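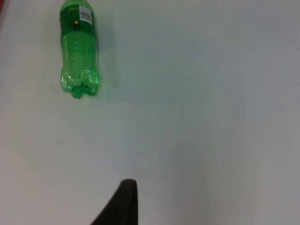
M. Thibodeaux

The Losineo software group has released a new version of the perception module used at the Pendell laboratory. The update concerns clear and tinted plastic, which the previous version handled poorly. A green soda bottle lying on its side on a white table lets light through its body and casts a soft shadow, and the earlier software often treated the shadow as part of the object.

The new module estimates the outline of the bottle first and the shadow second, then passes a single grasp point to the planner. It was trained on 3000 labeled views from the wrist camera. In the August trials it placed the grasp point correctly in 93 percent of cases.

Groups that use the Hirnier planner will need to update their settings file before installing the module -- the old file will not load. Support for the previous version ends 24 days after the release date of 11/21/22. Requests for help should be sent to the software desk.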